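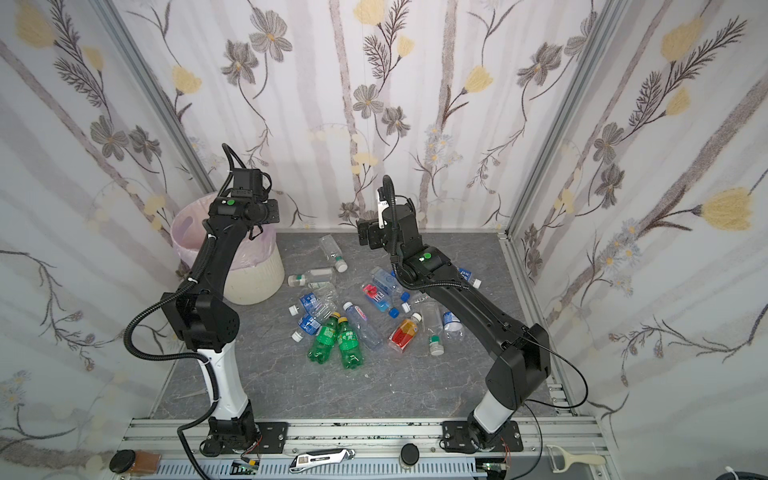
Plastic bottles and a waste bin.

Questions from our guests about rubbish and recycling

Gadach Holiday Cottages, last changed August 11, 2019

Where do I put my rubbish when I stay in Gadach?
Each cottage has one bin in the kitchen and one in the bathroom. When the kitchen bag is full, please tie it and carry it to the shed behind the car park. The shed is never locked. From Ismail cottage it is a walk of 100 metres, from the others it is less.

What can go in the yellow container?
Plastic bottles, food tins and drink cartons. Please do not put glass there, also not small jars. Glass has its own container next to the bus stop, and we ask you to use it before ten in the evening, for the noise is very strong in the houses opposite.

Must I wash the bottles?
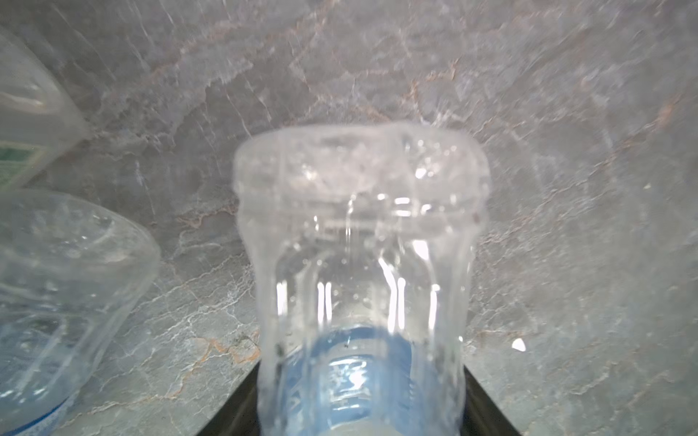

You do not have to wash a bottle with soap, and in summer we even prefer that you save the water. Pour out what is left and shake it a little. A clear water bottle with only small drops or bubbles on the inside is fine for us. Bottles for milk and oil are different and should be rinsed one time with cold water, otherwise wasps come to the shed.

Should the bottles be pressed flat?
Yes, please, if you have the strength for it. The container holds 400 litres and is emptied only every second week.

Do I get money back for bottles?
For water bottles no. For glass beer bottles from the Zikis shop, yes, but only at the shop itself and only in the morning. We cannot change them for you at the reception.

On which days is the rubbish collected?
The normal rubbish goes on Tuesday. In July there is one more collection, and the day for it is written on the door of the shed. You do not need to put anything on the street.

Where do I find new bags?
In the drawer under the sink there is a roll.
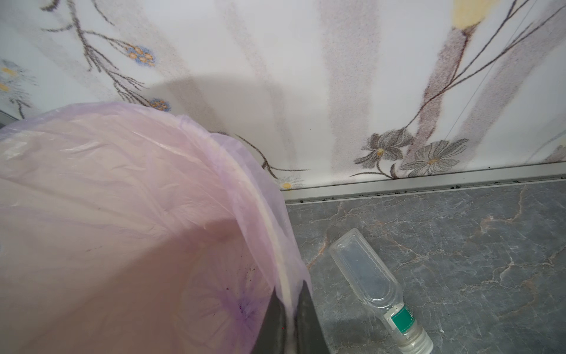 If the roll is finished, ring 636 from the telephone in the cottage and we bring another one, free of charge. The small bags in the same drawer are for the bathroom and they tear when you use them in the kitchen.

What about food waste?
There is a brown bucket with a lid outside each door. Peels, coffee and bread can go in it, but no meat and no bones. We empty it ourselves, every morning except Sunday.

I have something big or broken. What now?
An old beach chair or an air mattress must go to the yard in Sketirar. It is open on weekdays and takes cars with our parking card without payment. Without the card they ask 38 for one load, and we are not able to refund this.

And batteries?
Give them to us at the reception, please. There is a box for them beside the maps.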